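Brollinlow notebook, working rules for the hand-held grippers
08/12/2020

Long entry, so get a coffee first. Usa and I spent most of the morning going over the house rules for hand-held collection, the ones we wrote in a hurry before the first home visits, and I promised her I would get the new version down while I still remembered why we changed what we changed. The old sheet had grown to three pages, with arrows in the margin and one line that I'm fairly sure contradicts another line on the back. Usa has been very patient about it!

The biggest change is to consent. Up to now we asked the person who answered the door, had them sign, and got going. That is fine for a kitchen or a hallway, but bedrooms are different, and I think we all felt it without saying so. From now on every person who sleeps in a room says yes to that room, and they say it for the room by name on the Jurholm form (there's a space for it on the second page which we have been leaving blank, my fault). If one of them is out, we do another room and come back. Boonmee asked whether a parent can say yes for a teenager. On paper, yes. We are going to ask the teenager anyway, and if the teenager says no we thank everybody and move along.

Next, what stays in view. The old rule said "remove personal items," and everyone read that in their own way. Boonmee cleared a whole wall once and then had a terrible time putting it all back in the right order. The new rule is narrower. Before recording, the resident walks the room with us and picks out anything with a name, a face, an address or handwriting on it. They move it, or we lay a plain cloth over it, or we agree out loud that it can stay. We don't take things off walls ourselves any more. Check low down as well as at eye level, because the camera rides on the tool and sees from much nearer the furniture than you do when you're standing up straight and chatting. Pencil marks on wood, labels inside collars, that kind of thing.

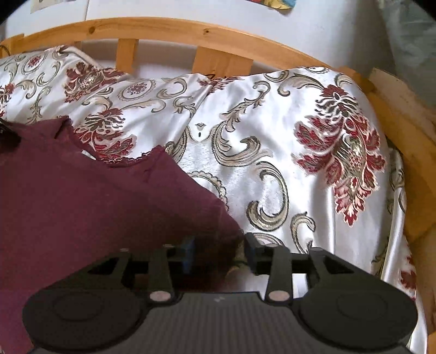

Then there is cloth, which I could go on about all day. Boonmee's point, and I agree with him, is that we had good rules for mugs and boxes and almost nothing for soft things. Knits and anything with a lace edge get picked up by the body of the garment, never by the trim. Satin we treat as delicate whatever the owner tells us, and they nearly always say oh, don't worry about it. Run a fingertip along both jaws before the first grasp of the session and again if you have bumped anything hard. If you feel a burr, stop and swap the tool. We keep a spare in the blue crate for exactly this and I would so much prefer a late session to a pulled thread in somebody's good bedspread.

No dragging, either. Close, lift clear, move, lower, open. I know dragging is quicker, and I know people do it at home with their own hands, but Usa has the list of clips where a drag took the bedding along too, and they were no use to the folding work in the end.

On numbers. The target for this round was 3,000 clips, and we have let that number push us around. Thepsuriya only need 1,000 of them to be bedroom clips, and I went back and read the agreement twice to be certain. So the limit is now 400 per household, hard stop, even when it's going beautifully and the resident is offering you lunch. Past that the arm gets tired and the grasps get sloppy, mine certainly do.

Stopping. Anyone in the house can say stop at any time, and it doesn't have to be the person who signed. Put the tool down on its own mat (not on the bed, please, I've done it too), then stop the recording, then talk. Usa suggested that order and I like it. If they want the last part deleted we delete it there, with them watching, and write "deleted on request" in the log with no reason asked or given.

Still open: how long raw clips sit on the Brulau drive before the review pass. I said two weeks, Usa said one, and I suspect she's right but I want to see what Boonmee can manage when he's reviewing alone. We also need a proper translation of the consent form, as the current one reads like a washing machine manual. Usa is going to read it aloud to her aunt and mark every place she frowns.

Old sheets to be pulled out of the kit bags, please, all of them. New ones are in the tray by the printer, and I'd like us to go through the whole thing again in September once we've had a few more homes under these rules. Scribble on your copy as you go.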